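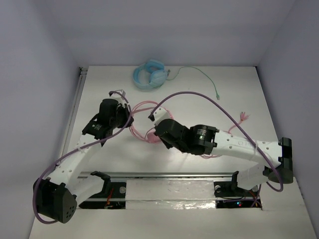

Vaida Hunt wrote to ask if the Nevel headset still comes in light blue, and yes, it does - it's our favourite colour too! The cable is green, with a good 2 m to play with, so you can get up and grab a coffee mid-call. Coil it loosely when you put it away. Grey and navy are back in November.

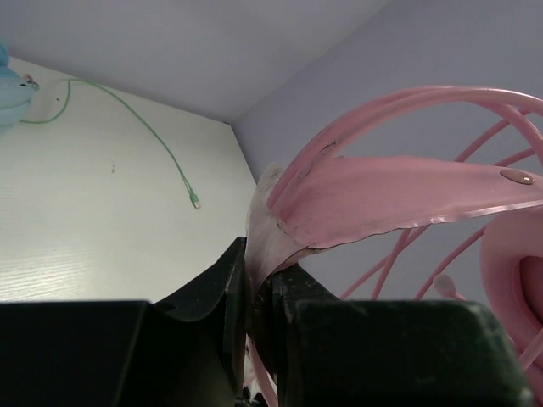

Pink rods and strip, rivet detail

Spare ear pads sold in packs of 4. Pickup from our Reltcombe shop is free.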